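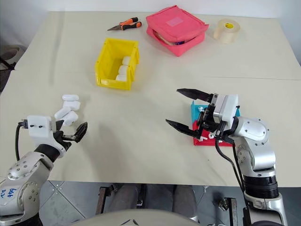
Figure 3. Bench layout for the small-parts task, seen from the head camera. Left: multi-fingered hand. Right: parallel-jaw gripper, above the turquoise and red boards. The yellow bin holds small white parts.

4.2 Small-parts handling

The third task was taken from packing work at the Palthorpe site, where light plastic parts are moved between open-fronted bins and flat boards by hand. It was chosen as a shop-floor chore that a new worker learns within a shift and that still has no cheap automatic answer when batches are short. The bench in Figure 3 also carries a pair of pliers or cutters, a pink zippered pouch and a roll of clear tape. These play no part in the task and were left in place for every trial, as real benches are seldom cleared before work begins.

The two arms carry different end effectors. The parallel-jaw gripper has long tapered fingers and can reach between neighbouring parts, but it holds a rounded part along two narrow lines of contact, and a small error in approach makes the part turn as the jaws close. The multi-fingered hand tolerates larger errors of position. Its width is the difficulty: parts lying against the inner wall of a bin leave little room for a finger on the wall side.

We ran 266 trials with the controller described by Garside and Bellamy in Section 3. A trial was scored as complete if the part was placed upright on the correct board without help from the operator. By this measure 219 trials were complete. Most of the remainder failed at the grasp, before the part had left the bin. Failures at placement were fewer but took longer to clear, as a dropped part often came to rest under the gripper body and out of view of the head camera.

Results for the Kirach kitchen tasks (Section 4.1) showed the reverse pattern, with sound grasps and poor placement. We therefore do not report a single score across tasks. For small parts, the present system could supply a slow station under supervision. It could not yet replace a worker who must also notice a faulty part, set it aside and carry on. Recovery after a dropped part is treated separately in Section 5.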